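Startseite › Haushalt & Putzen › Oberflächen

Weiße matte Tischplatte: Schlieren, graue Schatten, Verzweiflung

gefragt von Randlage71

Hallo zusammen,

ich bin seit April Besitzer eines weißen Tisches. Modell Jerik, matt, glatt, gekauft bei Eyvindsson, 419 Euro, dafür hätte ich früher ein halbes Auto bekommen. Im Laden sah er aus wie frisch gefallener Schnee. Bei mir sieht er aus wie Schnee an der Bundesstraße, eine Woche später.

Das Problem ist weniger der Dreck als das, was nach dem Putzen übrig bleibt. Ich wische, es trocknet, und wenn die Sonne flach durchs Fenster kommt, sehe ich Schlieren. Große, bogenförmige Schlieren, an denen man meine Armlänge ablesen kann. Dazu kommen leicht graue Stellen, bei denen ich inzwischen nicht mehr weiß, ob sie Schmutz sind oder Schatten. Neulich habe ich eine Viertelstunde an einem Fleck gerieben, der verschwand, als ich die Lampe ausmachte.

Was ich bisher probiert habe:

Spülmittel und Schwamm. Ergebnis: siehe oben.
Glasreiniger. Glänzt jetzt stellenweise. Auf einem matten Tisch.
Küchenpapier. Fusseln.
Schmutzradierer. Hat mir meine Schwiegermutter mitgebracht, ich habe ihn nach einer Ecke wieder weggelegt, weil mir das Geräusch nicht gefallen hat.

Auf dem Beipackzettel steht "mit einem geeigneten Tuch reinigen". Sehr schön. Ich habe im Schrank ein gelbes Tuch mit so einer Waffelstruktur, ein paar glatte blaue und ein altes Unterhemd. Welches davon ist geeignet? Und wofür ist diese Waffelstruktur überhaupt gut, außer dass Krümel darin ein neues Zuhause finden?

Bitte keine Antworten der Sorte "Kauf dir eine Tischdecke". Wenn ich eine Tischdecke wollte, hätte ich den alten Tisch behalten.

Danke und Grüße
Randlage71

Nachtrag: Es steht kein Essen drauf herum, es wird nicht gebastelt, es gibt keine Kinder im Haushalt. Es gibt nur mich und den Kaffee.

Sotiris Stergiou

Ich habe zehn Jahre lang Ferienwohnungen geputzt und später andere beim Putzen derselben Ferienwohnungen beaufsichtigt, was deutlich schlechter für die Nerven ist. Weiße matte Platten hatten wir in jeder Küche. Irgendjemand in Irnunholm fand das damals freundlich.

Zuerst die gute Nachricht: Dein Tisch ist mit ziemlicher Sicherheit nicht kaputt. Was du siehst, ist Tensidfilm. Spülmittel ist dafür gemacht, mit viel Wasser abgespült zu werden. Auf einem Teller klappt das. Den Tisch hältst du vermutlich nicht unter den Hahn, also bleibt das Zeug drauf, und beim nächsten Wischen schiebst du den alten Film mit dem neuen zusammen in hübsche Bögen. Der Glasreiniger hat obendrauf noch seine eigene Schicht gelegt. Du putzt seit Monaten gegen dein eigenes Putzen an.

So bekommst du das wieder runter:

Eimer mit handwarmem Wasser, ein kleiner Schuss Haushaltsessig, kein Spülmittel. Auch nicht "nur ein Tropfen". Gerade der Tropfen. Bevor du loslegst, probierst du das an einer Stelle aus, die keiner sieht, ich kenne deine Platte ja nicht persönlich.

Dann mit dem Waffeltuch wischen. Gut ausgewrungen, es soll feucht sein und nicht tropfen. Immer in geraden Bahnen, von hinten nach vorn, jede Bahn ein Stück über die vorige. Wer kreist, verteilt. Das Tuch zwischendurch auswaschen, auch wenn man meint, es wäre noch sauber.

Danach das Ganze noch einmal mit klarem Wasser. Diesen Durchgang lassen alle weg, und hinterher schreiben sie in Foren.

Zum Schluss trocken nachwischen, mit einem zweiten Tuch, das wirklich trocken ist. Nicht mit der anderen Seite vom nassen.
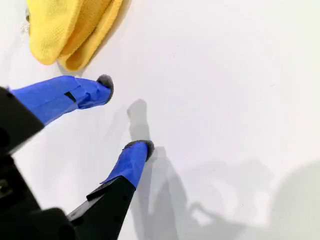
Zur Waffel: Die Vertiefungen nehmen Wasser und losen Schmutz auf, die Stege dazwischen haben Kontakt zur Platte. Dadurch schmiert es weniger als mit einem ganz glatten Tuch, das nach zwei Bahnen satt ist. Krümel gehören vorher trocken weg, da hast du recht, die ziehen dort sonst wirklich ein. Ich falte so ein Tuch einmal längs und einmal quer, dann hat man mehrere saubere Flächen und muss nicht so oft zum Eimer. Zusammengeknüllt wischen geht auch, man drückt dann aber ungleichmäßig und hat am Ende wieder Streifen.

Ob Gelb, Blau oder Rosa, ist dem Tisch egal. In den Betrieben ist die Farbe für die Trennung da, damit das Tuch vom WC nicht auf dem Küchentisch landet. Privat kannst du das halten, wie du willst, nur merken solltest du es dir. Wir hatten mal eine Aushilfe, die nach Stimmung sortiert hat.

Zu den grauen Stellen, die vielleicht Schatten sind: Mattes Weiß zeigt jeden Schatten weich und verwaschen, und weich und verwaschen sieht aus wie Schmutz. Leg die Hand flach daneben und bewege sie. Wandert das Grau mit oder ändert es sich, ist es Licht. Oder geh um den Tisch herum. Ein Fleck bleibt, wo er ist. Klingt albern, spart aber Viertelstunden.

Das Unterhemd ist zum Trockenreiben gar nicht schlecht, sofern es Baumwolle ist und oft gewaschen. Die glatten blauen Tücher würde ich fürs Fenster nehmen.

Den Schmutzradierer lass liegen. Das ist feines Schleifmittel in Schwammform. Auf Matt reibt er dir glänzende Stellen, und die bleiben. Das Geräusch hat dich schon richtig beraten.

Noch was zur Wäsche, weil das gern danach kommt: Tücher ohne Weichspüler waschen. Weichspüler legt sich auf die Fasern, dann nehmen sie kein Wasser mehr auf und du hast den nächsten Film auf dem Tisch. Und nicht zusammen mit Frotteehandtüchern, sonst sammelt die Waffel Flusen und gibt sie bei erster Gelegenheit an dein Weiß weiter.

Kommentar von Randlage71: Der Handtrick funktioniert. Ich habe zwei Flecken und eine Stehlampe gefunden. Essigwasser kommt heute Abend dran.

Kommentar von Sotiris Stergiou: Bei Tageslicht machen, sonst putzt du wieder die Lampe.

putzmuffel_nord

einfach nicht bei sonne hingucken. hab auch so einen, ist von Ladlow, seit drei jahren nur feucht drüber und gut. man gewöhnt sich dran

ps essig stinkt

Kommentar von Randlage71: Ich habe kurz über diese Lösung nachgedacht. Länger, als ich zugeben möchte.

Tante Hedwigs Erbe

Ich widerspreche meinem Vorredner (dem ersten, der zweite hat vermutlich seinen Frieden gefunden) in einem Punkt, nämlich beim Essig. Essig ist ein Allheilmittel, seit es Tischplatten gibt, und ungefähr so lange ruinieren die Leute sich damit Sachen. Auf Kunststoff und den meisten Beschichtungen passiert bei der Verdünnung nichts, einverstanden. Ist die Platte aber aus Stein oder einem Kunststein mit Kalkanteil, frisst die Säure daran, und auf Matt siehst du die Stelle dann bei jedem Licht, auch bei ausgeschalteter Lampe. Ebenso lackiertes Holz: da würde ich erst in die Unterlagen schauen, ob Säure ausgeschlossen wird.

Randlage71 schreibt nirgends, woraus der Tisch eigentlich ist. "Matt und glatt" ist eine Laune und kein Material. Also erst nachsehen, dann kippen.

Mein Vorschlag, wenn man es nicht weiß: destilliertes Wasser. Ja, das aus dem Kanister fürs Bügeleisen. Bei uns ist das Leitungswasser so hart, dass man es fast schneiden kann, und ein Teil von dem, was als Schliere durchgeht, ist schlicht Kalk. Mit destilliertem Wasser zweimal feucht abwischen, beide Male trocken nachgehen. Dauert länger als mit Essig, aber man muss hinterher niemandem schreiben.

Gegen einzelne Fettfinger hilft ein bisschen Alkohol auf dem Tuch, niemals direkt auf die Platte, und auch das vorher an der Unterseite ausprobieren. Lack kann davon stumpf werden oder weich, je nachdem, was er für einen Charakter hat.

Kaffee sofort aufnehmen: Tuch auflegen, saugen lassen, abheben. Wer reibt, macht aus einem Tropfen einen Teich. Für eingetrocknete Ränder lege ich einen feuchten Lappen zehn Minuten drauf und gehe in der Zeit etwas anderes ärgern.

Bei den Tüchern bin ich ganz bei Sotiris Stergiou, mit einer Ergänzung: Neue Tücher vor dem ersten Einsatz einmal allein waschen. Kräftige Farben geben manchmal noch ab, und ein zartgelber Hauch auf weißer Platte ist eine Erfahrung, auf die ich gern verzichtet hätte. Es war die Platte meiner Schwester.

Kommentar von Sotiris Stergiou: Beim Stein hast du recht, das hätte ich dazuschreiben müssen. In den Ferienwohnungen war alles Kunststoff, auch das, was wie Stein aussah.

Kommentar von Randlage71: Laut Unterlagen "Melaminbeschichtung, säurebeständig in haushaltsüblicher Verdünnung". Das stand auf Seite 10, direkt hinter der Warnung, sich nicht auf den Tisch zu stellen.

Kommentar von Tante Hedwigs Erbe: Dann kipp.

Kommentar von Randlage71, 30.11.2018: Rückmeldung. Zweimal Essigwasser, einmal klar, trocken nachgewischt mit dem Unterhemd. Die Bögen sind weg. An der Ecke vom Schmutzradierer glänzt es ein bisschen, da steht jetzt die Zuckerdose.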